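Visit to the Starnero carpet mill, Dernport

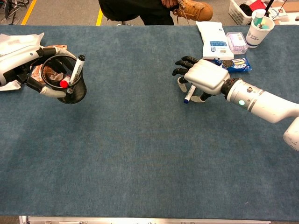

The Starnero mill makes needle-punched carpet for offices, exhibition floors and vehicle interiors. It opens to visitors once a year, and on 2nd September I took the morning tour with a group made up mostly of flooring fitters and two upholstery students. My own interest is in flat needle-punch, the felt-like material with no loops and no cut pile, which gets far less attention than tufted goods. Color is usually judged on a large flat piece under room lighting. The blue-gray is the one to look at for this, as its surface is slightly mottled, with faint lighter streaks, and small specks of lint show up plainly on it. A mixed shade of this kind comes from blending fibers that were colored before they reached the mill, and a certain amount of streaking is part of the look.

The tour started at the bale store. Polypropylene and polyester arrive in compressed bales, which are opened by hand and laid out in a row before the first opener. Our guide was Marcelle Huet, who runs the blending line and has been at the mill since it was a jute works. She explained the recipe cards. Each shade is written as a set of fiber colors by weight, and a gray may contain as many as 4 components, one of them often a brown that nobody would guess from the finished piece. The cards are still on paper. A copy goes with each lot as far as the winding station.

Blended fiber is blown through ducting to the card, a large drum covered in fine wire that combs the fiber into a thin web. The web is then cross-lapped, folded back and forth across a moving apron until it reaches the required weight. Most of the mill's contract material runs at 600 grams per square meter, and the exhibition grade is a good deal lighter. The lapper was down for a belt change when we reached it, so we saw the mechanism standing still. This was useful, as the carriage travel is hard to follow at production speed.

Needling is done in two passes. The first loom tacks the batt from above and the second works from both sides. The needles are barbed and push fibers down through the batt on each stroke, locking them together without yarn or weaving. A worn needle leaves a visible line along the roll – the operators call this tracking – and boards are rotated on a fixed schedule to spread the wear. Ear protection was handed out at the door and was needed. Questions had to wait for the corridor.

The back of the material is then coated with latex and dried in a gas oven. Visitors were kept behind a rail at this point, and the heat was noticeable from there. Huet said that most complaints from fitters trace back to this stage. Too little latex and the cut edge frays, too much and the roll fights the floor in cold weather. One of the fitters had brought an offcut with a curled edge and asked her opinion of it. She bent it both ways, looked at the back and told him it had been stored standing on end.

The test room was the best part of the visit for me. Samples are walked on by a weighted drum, then compared with an untreated piece under a lamp. The shelf of retained samples goes back to shade 281, a dark green called Pletano that was made for a ferry operator and has not been ordered in years. Next to it was Arnaud, a plain charcoal, which remains their largest seller. Light fastness is checked with half of each strip covered by card. I asked whether the mottled shades hide wear better than the solid ones. The answer was that they hide soiling better, but flattening shows the same on both.

Some practical notes. The tour takes just under two hours, with one flight of metal stairs. Closed shoes are required. Groups are kept small and the mill had more than 100 visitors over the day, so the slots fill early. Parking is at the north gate, reached from the canal road. Remnants are sold by weight in the loading bay, cash only, and the wider pieces had gone by noon. A second, shorter visit covering only the needle looms is planned for October, with booking through the mill office in Dernport.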